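**Stikine desk line from Wuvby adds a 3-meter model for shared rooms**

*For release: August*

Wuvby has extended its Stikine range of work desks with a long model intended for shared offices, teaching rooms and workshops. The new desk, sold as the Stikine 221, has a one-piece white top and is named for its item number in the Wuvby catalog. It joins the two shorter desks already in the range and uses the same underframe, feet and fasteners.

The top is 3 meters long and is supplied without a center joint. Earlier long desks from the company were assembled from two halves with a connecting plate, which left a seam across the work area. Customers reported that liquids collected in the seam and that small parts caught on it. The single top removes the seam and the plate. It also makes the desk heavier to carry, and Wuvby specifies 2 people for delivery above the ground floor.

"The load rating was the easy part," said Raed Najjar, product engineer at Wuvby. "Most of the development time went into deflection at mid-span. A long top can be strong enough and still move when someone leans on it, and people notice that quickly."

Wuvby added a steel rail under the top, set back from the front edge so that it does not touch the knees of a seated user. The rail is bolted at both ends and can be removed with the hex key supplied for the feet. Each foot has 40 millimeters of height adjustment for uneven floors.

**Surface and cleaning**

The white finish is called Twal and is produced for Wuvby by Flunance, which also coats the tops of the two shorter models. It is a matte, closed surface — no oiling or waxing is required — and it may be cleaned with water and a mild dish detergent. Scouring pads and solvent cleaners are excluded from the care instructions. Spilled drinks, cooking oil and colored liquids should be wiped up the same day.

The desk may stand against a wall or at an angle to it. When one end is placed at a wall, Wuvby recommends leaving a gap wide enough for a power plug and keeping bottles and other containers closed when they are stored at that end.
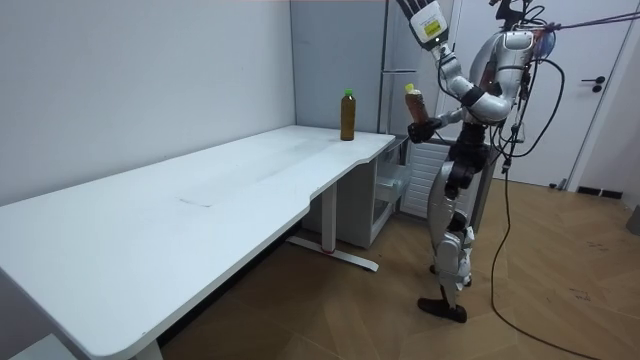

On parquet and other wood floors, the feet should be fitted with the felt pads included in the hardware bag. The pads are pressed on before the desk is turned upright. Replacement pads are available under the same part number for all Stikine models.

"Customers who own a shorter Stikine can order the long top and the rail separately and keep their existing legs," said Munther Khalaf, who manages the range. "We kept the hole pattern for that purpose."

**Availability**

The Stikine 221 can be ordered from Wuvby dealers beginning in August. The top is available in white only. Assembly instructions, a drilling template for cable outlets and the Twal care sheet are packed with each desk and can also be requested from the dealer.

**Press contact:** Wuvby, Product Information, Stikine range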